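What a Speckled Countertop Asks of Its Owner

Terrazzo and its lookalikes are back in kitchens, and the care advice has not kept up.

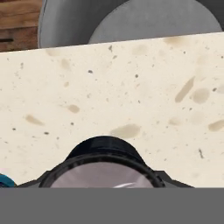

Sealing once a year is too often for most homes, in the view of one fitter in Kolville, and a second coat over a sound first one mostly leaves haze. Test with water first, the fitter advises, and put the can away if the drop still beads after ten minutes.

The advice depends on the binder. Cement terrazzo is porous and reacts with acid. Lemon juice left on it will etch the surface, and a sealer slows staining but does little against etching. Resin terrazzo absorbs far less and needs no penetrating sealer, though it scorches under a hot pan. Quartz composite behaves much like the resin type.

Marble chips complicate matters. They are softer than the quartz chips sometimes mixed in with them, so an uneven polish can leave the harder pieces slightly proud. Bang, a finishing shop in Cliltitz, starts a worn cement top at 100 grit and ends at 2000, wet throughout. The shop charges $205 for a callout and quotes the grinding separately. Its calendar fills by May.

Daily care is plain: warm water, a neutral soap, a dry cloth. Vinegar sprays should stay off any top with marble in it. Oil stains on cement respond to a paste of baking soda and water, covered and left overnight, then rinsed. Old stains may need 2 rounds.

Wax is a matter of taste. Tallow, a paste sold for stone floors, gives a low sheen on cement tops but marks under hot mugs and has to be stripped before any new sealer goes down.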